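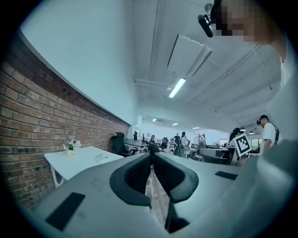 Home Jobs Sites Safety Contact

Safety and Failure Technician, Hand-Held Gripper Program
Datden, Lamstead office
Full time, on site

Datden is hiring one technician to look after the hand-held grippers used in our data recording work. The job was created after a fault in our tools, and most of the first months will be spent on that fault and the ones like it.

Background

In spring our operators reported grippers that closed by themselves after the trigger was let go. We went back through the logs and found 214 cases in 2,235 recorded sessions. In 11 of them an operator's finger was pinched. The injuries were minor and needed no more than first aid, but the reports were slow to reach the people who could act on them, and tools with a known fault stayed in use for longer than they should have.

Ketilsson, who make the trigger assembly, traced part of the problem to a return spring that wears early. That explains the older tools. It does not explain the newer ones, where the spring tests fine and the fingers still close late or close twice. We suspect the cable routing in the handle. We have not proved it.

All grippers with the old spring have been pulled. The rest are on a reduced schedule, with no session longer than 20 minutes.

What you will do

Inspect each gripper before it goes out and when it comes back, and sign the tool card.
Take apart faulty tools, find the cause and write it up in plain language.
Run the wear test on springs, cables and finger pads.
Take fault reports from operators directly, on the floor, the same day.
Stop a session if you think a tool is unsafe. You do not need anyone's approval to do this, and you will not be asked to make up the lost time.
Check head camera mounts and straps. We have had two clips break, and a cable catch on a chair.
Keep the fault list in Solteo up to date. At present it is not.

What we are looking for

You have repaired small mechanical or electromechanical equipment for a living. Bicycles, medical devices, power tools and printers all count. You can read a wiring diagram and use a multimeter and a torque driver. You write clearly. Some experience with incident reports would help. A degree is not required, and neither is a background in robotics.

The work is done standing for much of the day in a shared office, with several people recording at once. You will need to be comfortable interrupting them.

Reporting and pay

You will report to Abenezer Gudeta, who runs site safety, and work daily with Dagim Wako in the tool room. Pay depends on experience and is discussed in the first call. Overtime is paid.

How to apply

Send a resume and one page about a fault you tracked down, including anything you got wrong along the way, to Abenezer Gudeta at the Lamstead office. No cover letter. Applications close 11 May 2020. Interviews are in person and include an hour at the bench with one of the pulled grippers.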